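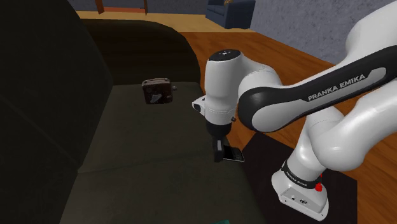 Figure 7.1 Simulated living-room cell. A Franka Emika arm on a floor-standing base, with its fingers at one end of a phone lying on a sofa seat.

CHAPTER 7
Planning and Budgeting for a Manipulation Cell

After studying this chapter you should be able to:
Separate the purchase price of a robot arm from the cost of the cell in which it works.
Write a task statement that a supplier can quote against.
Use a simulated cell to settle reach, mounting and gripper questions before an order is placed.
Prepare a first-year budget with a stated contingency.

7.1 The cost of an arm and the cost of a cell

A quotation for a robot arm usually covers the arm, its controller, a cable set and a basic software license. It may or may not cover a gripper. It seldom covers the base on which the arm will stand, the power and network connections, the safety assessment, the training of operators, or the weeks of staff time spent before the first useful cycle. These items belong to the cell. The buyer pays for them whether or not they appear on the quotation.

In this chapter, costs are stated in budget units so that the worked examples do not depend on currency or year. One unit is the price of the smallest gripper in the Ondo catalog used in Chapter 6. On this basis the arm package in the running example costs 200 units, and the completed cell costs 496. The difference is the subject of Sections 7.3 to 7.6. Readers who have priced only fixed machinery may find the proportion high. Household and service tasks need more integration work than a fixed production task, for the reasons given in the next section.

7.2 Starting from the task

The running example is the Plovby pilot, a project to handle small personal items in furnished rooms. The first draft of its task statement read: "The robot shall pick up items from furniture." Three suppliers were asked to quote on this sentence. Their replies could not be compared, as each had assumed a different item, a different surface and a different mounting position.

A usable task statement fixes at least the following:

Item. Give the thinnest, the heaviest and the most easily damaged item to be handled. A phone lying flat is a demanding case for a two-finger gripper. The height available to the fingers is only the thickness of the phone, and the fingers must come close to the supporting surface to use it. A small case with rounded corners offers more height but a less regular shape. An order that covers both must be checked against both.

Surface. State whether it is rigid. A table top can be treated as a fixed plane. A sofa cushion gives under load, so the height of the item changes when the fingers press beside it. Compliance of this kind affects the choice of control mode and may add a force-sensing option to the order.

Approach. State the direction from which the gripper may reach the item and what stands in the way. A backrest limits approach from one side. The arm in Figure 7.1 works with its hand pointing straight down over the seat, which keeps the hand housing above the cushion but requires the wrist to be carried at a suitable height.

Mounting. State where the base may stand. Floor mounting is inexpensive and leaves the furniture alone, but it occupies floor area and uses part of the arm's reach simply to arrive at the seat. Pedestals, rails and mobile bases recover this reach at a price.

Cycle. State how many items per hour and what share of attempts may fail. The Plovby pilot set a modest figure of 24 items per hour. A higher figure would have changed the arm class and the safety class together.

7.3 Simulation as a planning expense

Simulation is often entered in the budget under research and then omitted when the budget is cut. It is better entered under planning, next to site survey, because it answers the same type of question. A simulated cell with an arm model, a base position and representative furniture allows the planner to test whether every required item position can be reached, whether the wrist clears the furniture on the way, and whether a proposed gripper opens wide enough.

The Plovby team compared nine base positions in simulation. Moving a real base between the same positions would have meant repeated anchoring, recalibration and guarding. The work took one engineer most of November and was charged at 9 units, less than a twentieth of the price of the arm package.

Simulation has limits that should be written into the plan. Cushion stiffness, fabric friction and the gloss of a phone screen are modeled only as well as someone has measured them. A grasp that succeeds in simulation is evidence that the geometry is feasible. It is not an acceptance test, and no final payment should depend on it.

7.4 Items commonly omitted

Audits of completed cells by the consulting firm Bradari list the same omissions repeatedly. The following should be given their own lines even when the first estimate is zero:

Spare finger sets and fingertip pads
Base plate, floor protection and anchoring
Emergency stop wiring and its inspection
Cameras, mounts and lighting
Replacement test items, including damaged phones
Operator training, with cover for absent staff
Software renewal after the first year
Storage and disposal of packaging

The treatment of contingency follows Selvanayagam's rule, introduced in Chapter 4: contingency is calculated on the cell and not on the arm. A percentage applied to the arm alone will be too small wherever integration forms the larger part of the cost.

Review exercise 7.1
Rewrite the one-sentence Plovby task statement using the five headings of Section 7.2. Mark each value that you had to assume, and state who in a purchasing organization would be able to confirm it.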